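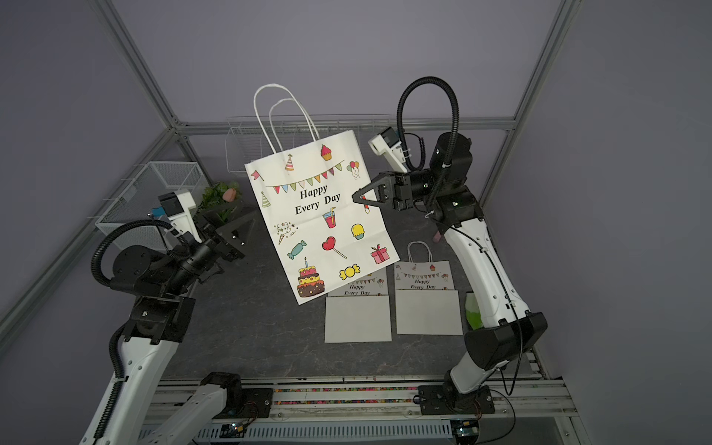 Fig. 1. Gift bag held near its upper edge by a two-finger gripper.

Research Funding, Unit 2: Costing a Bid
Notes: Paora Hinds, May 2021

Direct costs are those charged wholly to the project - salaries, travel, consumables. Overheads are charged as a percentage of salary, never of equipment.

Worked case: the Kura bid asks for 100 hours of technician time at 41 an hour, giving 4,100. Add 1,000 for travel. Overhead applies to the 4,100 only.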